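Work and Automation, Unit 7
Handout: When a robot arm joins the kitchen

Read before the seminar. Bring your notes on the Cladow case, pages 4 to 8 of the reader.

1. The case

Cladow is a contract caterer that runs staff canteens for office buildings. Last September it began planning to put a robot arm in one of its prep kitchens. The supplier is Funel, which builds the control software and trains the arm in simulation before anything is delivered. The kitchen staff were told at a shift meeting and had two weeks to send in comments.

The tasks on the list were small ones: picking things up from the counter, moving them out of the way, setting them back where the next person expects to find them. Cooking was left out. So was anything with a knife.

Rasha Azar, the kitchen supervisor, kept a log during the planning period and let us use it for this course. Her first entry says that the list made the job look simpler than it is, since clearing a counter at her site is something people do while they do other things.

2. What the work consists of

A counter in use is a mixed place. A mug has a handle and a hollow, and a person takes it by either one without thinking. A watermelon is heavy and round and will roll if it is pushed. Long thin things lie flat and are hard to get a grip on. Each needs a different approach, and the arm has to get to one without knocking into its neighbor.
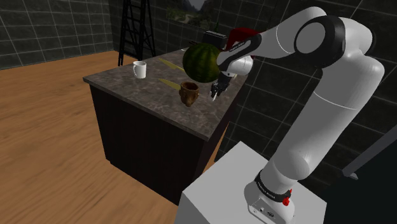

Cooks solve this with habits. They keep a clear strip at the edge, they turn handles outward, they put tall things at the back. Azar's staff had never written these habits down. When Funel asked for a standard layout, the cooks found that they did not agree on one. The morning crew and the afternoon crew had each been resetting the counter to suit themselves for years.

Writing the layout took longer than anyone had planned for. It also changed the job before any machine arrived. Things that had been left to the person on shift became a rule on the wall.

Terms to know for this section:

Tacit knowledge - what a worker knows how to do but has not put into words.
Task allocation - deciding which steps go to the machine and which stay with people.
Residual tasks - the work left over for people once the machine has its share.

3. Who does what afterward

In the Cladow plan, no position was cut. Two prep assistants were to have part of their hours moved from clearing to what the plan calls attending. An attendant watches the arm, stops it when needed, picks up what it drops and puts things back within its reach.

Folasade Ajayi, one of the two, wrote a comment of a page and a half. Her main points:

Attending is harder to do well than it sounds, as your attention drifts when nothing is going wrong.
She would be blamed for a mess made by the arm, and wanted it in writing who answers for breakage.
The pedestal takes floor space that people now walk through with full trays.
She liked the idea of less reaching and lifting at the end of a shift.

The company answered the second and third points and left the first one open. It is a known problem in control rooms and cockpits, and the reader has a short chapter on it (Botha, chapter 2).

4. Small objects

Much of the discussion at Cladow was about big items, because people worry about weight. The cooks' comments were mostly about small ones. 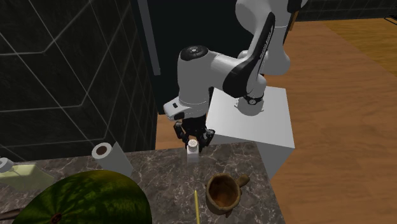 A salt shaker gets used and put down dozens of times in a shift, by whoever is nearest. If it is moved to its proper place each time, the cook who wanted it again has to go and fetch it. Azar's log calls this "tidying against us". A human helper sees that a cook is in the middle of something and leaves the salt alone. For the arm, somebody has to decide beforehand when a thing counts as finished with.

Funel's proposal was a button at the station that tells the arm to wait. The cooks asked for the opposite, an arm that waits until it is told to start. Compare this with the Skivau warehouse case from the last unit, where the pickers had no say over the pace at all.

5. For the seminar

Write one page on who should control the start of a task, the cook or the system. Use Ajayi's comment and at least one passage from the log.

Draw up a list of residual tasks for a workplace you know. Mark the ones that would appear in a job description and the ones that would not.

Pages go in the course folder by 20 March 2026.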